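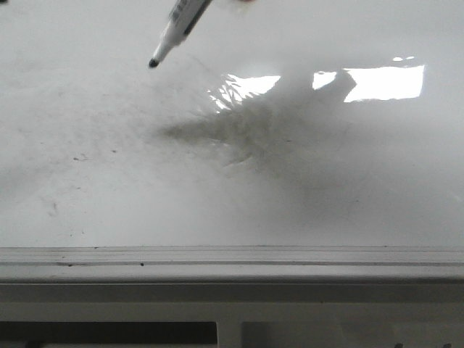 Unit 4: Why Your Walls Talk Back (Room Acoustics for Beginners)

Share 372 | Comments 4

Last time we finished with sound traveling through open air, and now we get to the fun part, which is putting a roof over it! Clap once in a stairwell, then once in a closet full of coats. Same hands, same clap, and yet the two places sound nothing alike. The whole unit lives in that difference.

Reflection

Sound bounces off a hard, flat wall at the same angle it came in, much like a ball off a gym floor. Glass, tile and bare concrete send most of it back. Thick curtains and stuffed chairs soak a lot of it up (the energy turns into a tiny amount of heat, far too little to feel).

Echo or reverberation?

If a reflection comes back late enough, you hear it as a separate sound, and we call that an echo. When many reflections arrive close together they blur into a tail, and we call that reverberation. Reverberation time is how long it takes the sound to drop by 60 decibels after the source stops.

Sabine's formula, in metric units:

T = 0.161 x V / A

V is the volume of the room in cubic meters. A is the total absorption in square meters, found by multiplying each surface's area by its absorption coefficient and adding everything up.

Worked problem: Willero Hall

Volume: 900 cubic meters
Total absorption: 396 square meters
T = 0.161 x 900 / 396 = 0.37 seconds

That is a very dry room! Speech comes across beautifully, but a choir would hate it. Try the same volume with a quarter of the absorption and see what you get. I love this one, the hall turns into a completely different place on paper.

Before next class

Read the Davard chapter on absorption, and skip the section on organ pipes, which we cover in Unit 6. Then pick a room at home, measure it, and estimate its reverberation time. Rough coefficients are fine. Bring your numbers even if they look strange, the strange ones make the best discussions.

Handout revised May 15, 2020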